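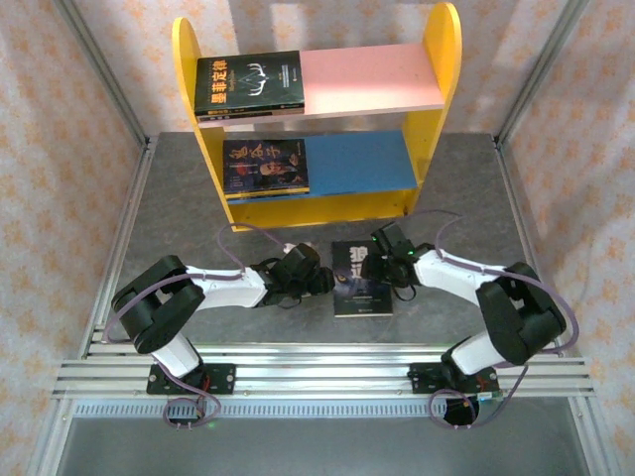
*Two-arm cell used for book handling, with a third book on the tabletop between the grippers and two more lying on the shelves.*

**Lustum** is a method for training two-arm robots to pick up thin, flat objects and place them on a shelf. It was described by Maiara Marinho and Heino Toom, and has mostly been tested on paperback books.

## Method

A slim book lying flat is hard to grasp, as its cover is wider than most small grippers can open. Lustum splits the work between the arms. One arm holds the book steady or pushes it a short distance, and the other lifts an edge until both can grip it. A single policy controls both arms and is trained by imitation from demonstrations recorded by a human operator.

The main change from earlier work is in how the demonstrations are weighted. Segments in which a gripper touches the book count more during training than segments of free motion – the authors call this contact weighting.

## Results

The training set held 2,834 demonstrations. In 1,600 test trials, the weighted policy placed the book more often than an unweighted one trained on the same data. Most of the remaining failures came at the first lift, when the cover opened and the pages stayed on the table.

Ghada Haddad later repeated the tests with 43 books not used in training. Glossy covers gave the lowest success rate. Books already on the shelf had little effect, provided that half of the board was free.

## See also

- Bimanual manipulation
- Imitation learning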